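Rostness fits out small rooms for hire, and the one at Goltumcombe was finished this December. The fitter in charge of the work agreed to talk about it on condition that the conversation kept to the furniture and the walls.

The table came first. It is small and square, and it takes one person comfortably. "We tried a larger top on paper and it ate the room," the fitter said. "With a small one you can reach all four corners without getting up. That was the requirement we wrote down."

The covering was a longer discussion. The pattern is made up of triangles in grey, dark grey, pale yellow and white on a light ground, in different sizes and set at different angles. The supplier, Nair, had offered a plain grey as well. "Plain shows every crumb. A broken pattern hides small marks between cleanings, and the yellow ties in with the flowers. I would not claim more for it than that."
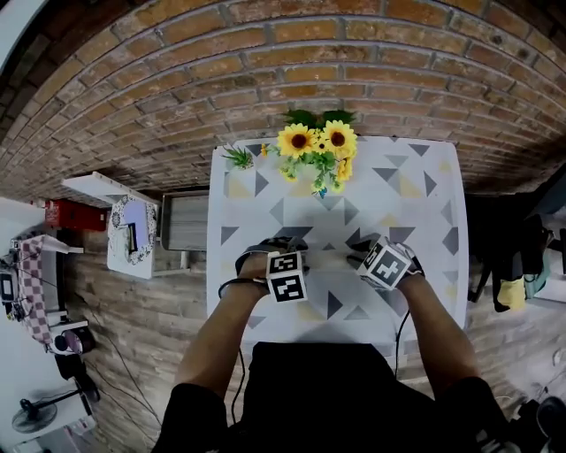

The sunflowers are artificial and stand along the far edge, with the small spiky plant kept towards the corner on the left. The fitter was asked whether real flowers had been considered. "For one afternoon. Real ones want water, and water on a table gets knocked over. These want dusting. The leaves are the worst part – they droop, so the dust sits on the upper side. A soft brush does it."

On the brick, the answers became more exact. The wall runs in red-brown tones, with some orange and tan among them, and the joints are pale. Above it is a long horizontal ledge, and from there up the wall is painted white, as is the ceiling. "Brick to the full height would have made the room dark. The ledge gives you a clean place to stop. You paint down to it and you do not have to cut in against mortar, which is slow work."

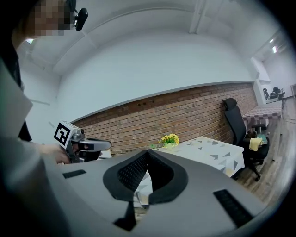
Cleaning the brick is done dry, with a brush attachment, working from the ledge downwards. The fitter allows 60 minutes for the whole room, of which the wall takes the largest share. The paint was ordered from Huten and there is a part tin left for touching up. "White marks at shoulder height. People lean. You keep the same tin and you write the date on the lid."

The total for table, covering and flowers came to some 1000 pounds, including delivery. The fitter thought the table could have been had for less, but the cheaper one had a wait of nine weeks.

Asked what would be changed, the fitter mentioned the covering again. A second piece in the same pattern is on order from Nair, to be swapped in when the first is being cleaned. It is due after the holiday.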